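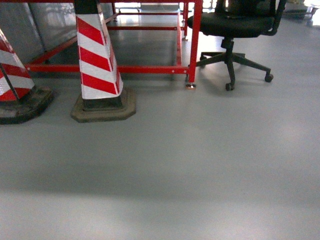

O Corey Hinds escreveu-me, a propósito do meu último texto, que marcar a área de trabalho de um robô é teatro: quem conhece a máquina não precisa, e quem não conhece passa por cima na mesma. Respondi-lhe que concordava com metade (a segunda!) e fiquei a remoer o assunto até agora.

É que eu também já pensei assim. Quando comecei a escrever as nossas regras da oficina, em julho, a primeira versão tinha 4 páginas e falava quase só de velocidades e paragens de emergência. Sobre o chão, uma linha. Foi a Noeline McKinnon que me devolveu aquilo cheio de notas a lápis, e a maior parte das notas era sobre coisas banais: onde se deixam as cadeiras, quem pode mexer num cone, o que se faz quando uma peça cai fora do sítio. Fiquei amuado uma tarde inteira, confesso, e depois reescrevi tudo.

A regra de que mais gosto agora é a das cadeiras. Cadeira com rodas não fica dentro da zona marcada, ponto final. Uma cadeira anda sozinha com um encontrão, e o mapa do robô não sabe disso. Parece picuinhice – até ao dia em que temos de repetir uma manhã de trabalho. Os cones, esses, só mudam de lugar com o robô parado e com alguém a avisar em voz alta. 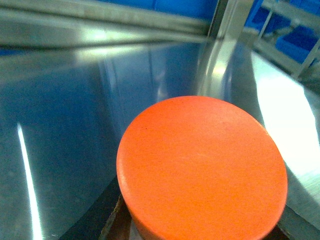 Depois há a parte das peças, onde ainda andamos a discutir. O inox é um pesadelo para as câmaras, com reflexos por todo o lado, e por isso escrevi que se verifica a luz antes de cada série e não só ao ligar a máquina. O Ewan acha exagero. Eu acho que são 2 minutos e que ninguém morre por isso! Também ficou assente que as mãos não entram no raio do braço para endireitar uma peça, nem que seja só um toquezinho. Pára-se, endireita-se, recomeça-se.

Falta-me decidir o que fazer com as visitas. Se alguém tiver uma folha de regras para visitantes que caiba numa página, mande, que eu agradeço muito.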